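Chapter 7
Room to Move: Expansion, Gaps, and Joints

In this chapter
7.1 Why structures change size
7.2 Working out the movement
7.3 Types of joints
7.4 Bearings and supports
7.5 Keeping joints clean and dry
7.6 When joints fail

Key terms: coefficient of expansion, temperature range, free end, fixed point, expansion joint, contraction joint, isolation joint, setting temperature, sealant, bearing

The road bridge over the Varma at Inthorpe is 327 feet long on the drawings. It is that length at one temperature only. On a cold morning in winter the steel deck is a little shorter, and by the middle of an August afternoon it is a little longer. The difference is small next to the length of the bridge, but it has to go somewhere. At Inthorpe it goes into a joint at the east end of the deck, where a driver feels it as a bump under the tires.

Almost everything that people build moves in this way. Sidewalks, water pipes, roof panels, brick walls, gutters, and window frames all grow and shrink as they warm and cool. Some materials also swell when they take up water and shrink when they dry out. Chapter 6 dealt with forces that push on a structure from outside, such as wind and the weight of snow. In this chapter the load comes from the material itself, and it appears only when the material is kept from moving.

Most of the chapter is about temperature. Moisture movement is taken up in Section 7.3, along with wood floors and clay brick, and again in Chapter 11.

7.1 Why structures change size

The particles in a solid are always vibrating. As the solid gets warmer they vibrate more strongly, and in most building materials the average distance between them increases slightly. The increase between any two particles is far too small to matter. Added up over the length of a beam, it can amount to an inch or more.

A piece of material expands in all directions, so a steel plate gets longer, wider, and thicker when it is heated. For long, narrow parts we usually care only about the length. A pipe that gains an inch in length also gains a very small amount in diameter, but the change in diameter rarely causes trouble. For wide slabs both the length and the width have to be considered, and this is why a parking lot is cut into panels in two directions.

Different materials move by different amounts. Aluminum moves close to twice as much as steel for the same change in temperature. Many plastics move several times as much as steel. Steel and concrete are fairly close to each other, a lucky fact for anyone who builds with reinforced concrete: the steel bars and the concrete around them warm and cool together without pulling apart.

The number that describes this behavior is called the coefficient of expansion. It tells us how much a unit length of the material grows for each degree of temperature rise. The values used in this book are given below. They are rounded, and the figures for concrete and plastic in particular depend on the exact mix or type.

Material and coefficient (per degree Fahrenheit)
Concrete: 0.0000055
Steel: 0.0000065
Copper: 0.0000094
Aluminum: 0.000013
PVC plastic: 0.00003

If a part is free to move, a change in temperature changes its size and causes no stress, provided the part is made of one material and is heated evenly. If the part is held firmly at both ends, it cannot change its length, and stress builds up inside it. A restrained part that is heated is squeezed, and may bow sideways or crush whatever is holding it. A restrained part that is cooled is stretched, and a brittle material such as concrete may crack. Real structures lie somewhere between these two cases. The ends of a beam can usually slip a little, and the supports usually give a little.

The simplest remedy is to leave a space. Two parts that might otherwise press against each other are stopped short, and the distance between their ends is made large enough for the greatest movement expected.
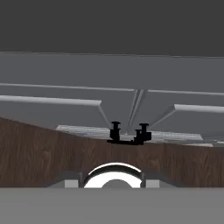 Figure 7.1 Two bars with beveled tips, pointing toward each other across an open gap. Computer rendering.

The size of the space depends on three things: the length of the part that is moving, the material, and the range of temperature. It also depends on the temperature on the day the parts are put in place. A space left on a hot day is at its narrowest, or close to it, and will open up later. A space left on a cold day will close. Installers call the temperature of the part at the time it is fixed the setting temperature, and good drawings state the width of the joint for several setting temperatures instead of giving one width alone.

Note that the temperature of the part may be quite different from the temperature of the air. A dark metal roof in full sun can be much hotter than the air above it. On a clear night the same roof can fall below air temperature. A pipe buried several feet down sees a much smaller range than one hung under a bridge.

7.2 Working out the movement

The change in length of a free part is found by multiplying three numbers:

change in length = coefficient x length x change in temperature

The length and the change in length must be in the same unit. Since movements are usually given in inches, it is often easiest to turn the length into inches first.

Worked example 7.1
The steel deck of the Inthorpe bridge is 327 feet long. Find the change in its length for a temperature change of 65 degrees Fahrenheit.

Length in inches: 327 x 12 = 3,924
Change in length: 0.0000065 x 3,924 x 65 = 1.66 inches

The deck is held in place at its west end, so all of this movement takes place at the east end. If the deck were held at its middle, each end would move by half as much, or 0.83 inch.

The place where a part is held is called the fixed point. Choosing it is one of the first decisions in laying out a long structure. One fixed point lets the designer know where the movement will go. With none, the part may creep along its supports over the years and close up one joint while the other opens. With two, the length between them is restrained.

Worked example 7.2
A concrete garden wall at Skornden is 197 feet long. Find the change in its length for the same change of 65 degrees, assuming it can move freely.

Length in inches: 197 x 12 = 2,364
Change in length: 0.0000055 x 2,364 x 65 = 0.85 inch

In practice a wall is not free to move, as its footing is held by the ground. The wall would be divided into shorter lengths by vertical joints so that each joint takes a share of the total. Drying shrinkage has to be added as well. For new concrete it can be as large as the movement due to temperature, and it acts in one direction only.

Worked example 7.3
A steel water main runs above ground from the Skornden reservoir to the treatment works, a length of 2,550 feet. Find the change in length of the whole pipe for a change of 65 degrees.

Length in inches: 2,550 x 12 = 30,600
Change in length: 0.0000065 x 30,600 x 65 = 12.93 inches

A movement of more than a foot is too much for one ordinary pipe joint. The usual answer is to anchor the pipe at several points and place an expansion joint or a loop in each length between anchors. A loop is a U-shaped detour in the pipe. As the straight lengths grow, the legs of the U bend slightly. Loops take up a lot of room but have no sliding parts, and they need little attention once they are in.

Three mistakes are common in these calculations. The first is to mix feet and inches. The second is to use the highest temperature in place of the change in temperature - a pipe that goes from 40 degrees to 105 degrees has changed by 65 degrees, and 65 is the number that belongs in the formula. The third is to use a coefficient per degree Celsius with a temperature in Fahrenheit. A coefficient per degree Celsius is 1.8 times the coefficient per degree Fahrenheit, so the answer will be too large by the same factor.

7.3 Types of joints

Joints in concrete and masonry are grouped by what they allow. An expansion joint is a full break between two parts, wide enough for them to grow toward each other. A contraction joint is a groove cut or formed in a slab so that, when the concrete shrinks, the crack forms along the groove and stays straight. An isolation joint separates two parts that may move differently for any reason, such as a floor slab and the column that passes through it.

Joints in metalwork are more varied. Gutters and roof panels are often lapped so that one piece slides over the next. Small bridge decks may use a strip of rubber held between steel edges. Larger decks use finger joints, in which steel teeth on one side pass between teeth on the other, and the wheels of a vehicle are never without support. Where the deck rests on its piers, it may sit on a sliding pad such as the Flotix type described in Section 7.4.

Contraction joints are the most common of all and the cheapest to make, so we begin with the sidewalk.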